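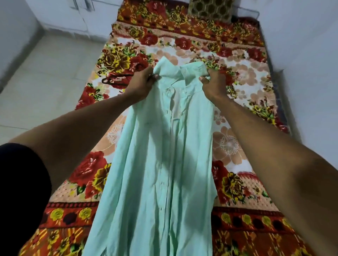 Hang the shirt, leave the drawer alone

The folded shirt has had a long run. Shops sell shirts folded, suitcases are packed with them folded, and most household advice still treats a square stack in a drawer as the mark of a well-kept bedroom. My view is that for one class of garment, the woven shirt with a collar and a full button front, folding at home is the wrong default and should be dropped.

The case rests on how the garment is built. A T-shirt is knitted, so it stretches, recovers and forgives a fold. A woven shirt does not. Its collar is several layers stitched together, its placket is a doubled strip, and the panels between them are a single thin layer. Fold that assembly into a rectangle and the thick parts press into the thin ones. The creases that result run across the chest and the upper sleeve, where they are most visible, and they sharpen under the weight of whatever is stacked on top.

A hanger puts the load where the shirt was cut to carry it, along the yoke and the shoulder seams. The fabric below falls under its own weight. It will not remove a crease that has already set, but it adds few new ones, and light creases from the wash relax to some extent by the following day.

The usual objection is space. My own rail is a Drokar, 700 mm wide, and it takes 36 shirts on thin plastic hangers with enough slack to slide one out without disturbing its neighbours. On the moulded wooden hangers I used previously it took far fewer. The thick hanger has its place under a jacket, which has structure to support. Under a shirt it mostly consumes rail. Anyone who believes they lack the room to hang shirts should look first at the width of what they are hanging them on.

The second objection is time, and here I disagree with Gianni Ruggiero, whose column on laundry put the case for folding on grounds of speed. He folds a shirt very quickly. He does not include the ironing that follows. I timed myself in May over several weeks of ordinary washing and settled at under 60 seconds per shirt, hanging included, at an unhurried pace. Ironing the same shirt after a spell in the drawer took several times as long.

The method matters more than the equipment. I work over the bed, with the hanger within reach on the sheet. Lift the shirt by the collar, one hand on each side of the button line, and let the full length drop. Give it one firm shake. Lay it down, put the hanger in through the neck opening, seat both shoulders, then fasten the top button and the third. The top button stops the collar from spreading. The third keeps the fronts level, so that one does not creep down and twist the placket. Fastening the rest is wasted effort.

Lifting by the shoulders, which many people do, is second best. The hands grip single cloth and leave pinch marks, and the collar flops forward and has to be straightened separately. The collar is the stiffest part of the garment and makes the better handle.

Juraj Tichý, who reads these pieces before they go out, points out that heavy flannel and overshirts sit badly on thin hangers and develop points at the shoulder. I accept this. He also keeps his travel shirts folded in a Zuvov case between trips, on the grounds that they will be creased anyway, and I have no answer to that.

Colour sorting, matching hangers and hooks all facing one way are a matter of taste. I do face the hooks the same way, as it makes it easier to lift out several shirts together. I do not sort by colour. The drawer that used to hold my shirts now holds knitwear, which stretches on a hanger and should never have been on the rail in the first place.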